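Cable day on the kitchen arm

Thursday, April 1, 2021

I've been putting this job off for ages, so this morning I made a big mug of tea and got on with it.
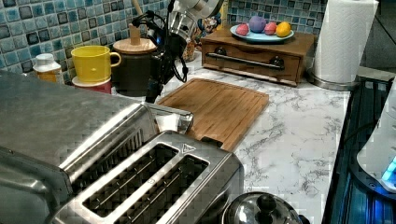

Why the cables needed sorting

The arm in our kitchen (we call the whole setup Caltach, don't ask) has its gripper hanging on the end with the dark cables looped round the sides. The loops have to be there, or the wrist can't turn, but mine had crept longer and longer every time I undid something and did it up again. Last week one of them caught on the toaster on the way past and the arm stopped dead with a fault. Number 14 on the list in the manual, in case you've got the same Hudska controller and are searching for it. It means "joint load too high", and a snagged cable will do it every time!

What I did

First I parked the arm over the back of the chopping board with the gripper open. I like that spot as I can get my hands in from the front without leaning over the hob. Then power off at the wall, and I do mean at the wall, not just the red button.

I took the old ties off, let the cables hang for a bit so the twist came out, and started again from the top. The trick is to turn the wrist by hand as far as it goes one way, tie there, then turn it all the way back and see what pulls. I had to redo it 2 times before I was happy. Soft hook and loop strips are much kinder than plastic ties, by the way, and you can move them without hunting for the snips.

Finger screws

While I was there I checked the screws on the fingers. One was loose enough to turn with my thumbnail (oops). A dab of the blue thread stuff and a gentle nip with the small key, and I put the date on a bit of tape inside the cupboard door.

Running it again

Power back on, home the joints, then the slow test at quarter speed with my hand over the stop button. The counter on the screen said 944 cycles when I'd finished, up from 585 at the last proper check, so I've been letting it go too long between looks. I'm going to try doing it every 200 and see if I stick to it.

Next job is the Espinoza bracket up top, which has a creak I don't like the sound of. The spare is on its way from Prendden and I'll write that one up when it's fitted.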